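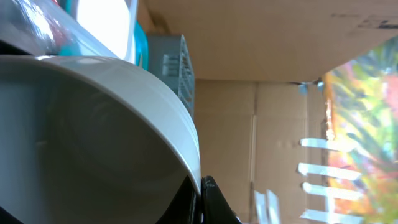 **Packing and Storage Area – Inspection Checklist with Comments**

Site: Tultton
Area: Household goods, packing and short-term storage
Date of inspection: 13 March 2020
Form: 1511
Previous inspection: January

This checklist applies to the packing of mixed household goods in cardboard cartons, including bowls, kitchenware, small plastic crates and items in clear wrap. Each line is marked S (satisfactory), A (action required) or N/A. Comments are entered where the mark is A, or where the inspecting officer considers that a note will be of use at the next inspection. A line left without a comment requires no follow-up.

## 1. Floor, aisles and access

- 1.1 Main aisle clear to its full marked width – **S**
- 1.2 Emergency exit unobstructed from inside and outside – **S**
- 1.3 Floor dry and free of film, straps and tape backing – **A**
- 1.4 Floor markings legible – **A**

*Comments:* Strips of tape backing were found beneath the second packing bench. They were removed during the inspection. The waste bin at that bench is to be moved to the operator's side, as the present position requires staff to cross the aisle. The yellow line at the loading door has worn through over a length of 300 mm and is to be repainted. The same defect was recorded in January and remains open.

## 2. Cartons

- 2.1 Cartons of the correct grade for the load – **S**
- 2.2 Bottom seams taped along the full length – **S**
- 2.3 Flaps intact, with no tears at the fold – **S**
- 2.4 Walls free of crushing and moisture staining – **S**
- 2.5 Used cartons relabeled and old markings struck out – **A**

*Comments:* Cartons supplied by Csonka were in good order. Creases at the joins between panels are normal and are not to be recorded as damage unless the outer paper has split. Three reused cartons in the returns bay still carried the earlier delivery label beside the current one. Old labels are to be removed or fully covered before a carton is filled.

Open flaps are to be folded back against the outside of the carton while it is being packed. A flap left standing at the level of the face is a hazard to any person leaning in, and this point should be raised again at the next shift briefing.

## 3. Bowls and other rigid items

- 3.1 Rims checked for chips and cracks before packing – **S**
- 3.2 Large bowls placed so that the rim carries no load – **A**
- 3.3 Nested bowls separated by paper or foam – **S**
- 3.4 Hard items kept from direct contact with the bowl wall – **A**
- 3.5 Damaged items withdrawn and tagged – **S**

*Comments:* Large bowls are the item most often placed incorrectly in mixed cartons. A bowl set on its side saves floor space in the carton but leaves the rim exposed, and goods placed afterward tend to slide toward it. Where a bowl must travel on its side, padding is to be placed under the lower part of the rim and between the bowl and any crate.

Rims are to be checked with a gloved hand as well as by eye. On white and pale gray bowls a hairline crack can be difficult to distinguish from a shadow, and the bowl should be turned under the bench lamp before it is passed.

Any bowl found chipped is to be wrapped in two layers of paper, taped, and marked BROKEN in capital letters. It is not to be returned to the shelf for a later decision.

## 4. Plastic crates

- 4.1 Side slots and edges free of broken ribs – **S**
- 4.2 Crates clean – **S**
- 4.3 Crates packed upright not able to fall – **S**
- 4.4 Stacks within the posted height limit – **N/A**

*Comments:* No crates were stacked at the time of inspection. Ventilated crates are acceptable inside cartons provided that small items are bagged first, so that nothing passes through the slots. Broken ribs leave a sharp edge and a crate with this defect is to be withdrawn, whatever its remaining strength.

## 5. Plastic wrap and bags

- 5.1 Wrapped items identifiable without opening – **A**
- 5.2 Bags closed and excess film folded under – **S**
- 5.3 Suffocation warning present on large bags – **S**
- 5.4 Film stored away from heaters and lamps – **S**

*Comments:* Clear film that has been crumpled or doubled over can hide the item inside to the point that only its color shows. A label is to be fixed to the outside of the wrap, facing up, in all cases where the contents cannot be recognized at a glance. The Erkivine labels now in stock hold well on smooth film but lift at the corners on creased film. Staff should flatten a small area before applying them.

## 6. Lighting and glare

- 6.1 Bench lighting sufficient for reading labels – **S**
- 6.2 Light reaches the bottom of an open carton – **A**
- 6.3 No glare from white or glossy surfaces – **A**

*Comments:* The measured level at bench height was 3000 lux directly beneath the inspection lamp, with a sharp drop inside deep cartons. White panels and glossy goods reflect strongly under this lamp, and the reflection makes the darker corners of a carton harder to see. The lamp head is to be lowered and angled toward the back wall of the carton. A diffuser has been requested.

## 7. Shelving and benches

- 7.1 Uprights vertical and fixed to the wall – **S**
- 7.2 Load signs in place – **S**
- 7.3 Bench tops free of splinters and staples – **A**

*Comments:* The Justwood bench nearest the door has a raised splinter along its front edge. It has been taped as a temporary measure and is to be sanded before the next working shift. Shelving was found sound throughout.

## 8. Personal protection and hand tools

- 8.1 Gloves available in all sizes – **S**
- 8.2 Safety knives retract fully – **A**
- 8.3 Knives returned to the rack at the end of the shift – **S**
- 8.4 First aid box complete and in date – **S**

*Comments:* One safety knife did not retract and was taken out of use. A replacement was issued from stores. Knives are not to be laid inside an open carton at any time, including during short interruptions.

## 9. Actions

| Line | Action | Priority |
|---|---|---|
| 1.3 | Move waste bin at second bench | Medium |
| 1.4 | Repaint line at loading door – carried over | High |
| 2.5 | Remove old labels in returns bay | Medium |
| 3.2, 3.4 | Brief all packers on placing and padding of bowls | High |
| 5.1 | Label wrapped items on the outside | Medium |
| 6.2, 6.3 | Adjust lamp, fit diffuser on delivery | Medium |
| 7.3 | Sand bench edge | High |
| 8.2 | None – knife replaced | Closed |

High priority actions are to be completed within 2 working days and reported in writing to the site office. Medium priority actions are to be completed before the next scheduled inspection. The completed form is kept at the packing area with the preceding one.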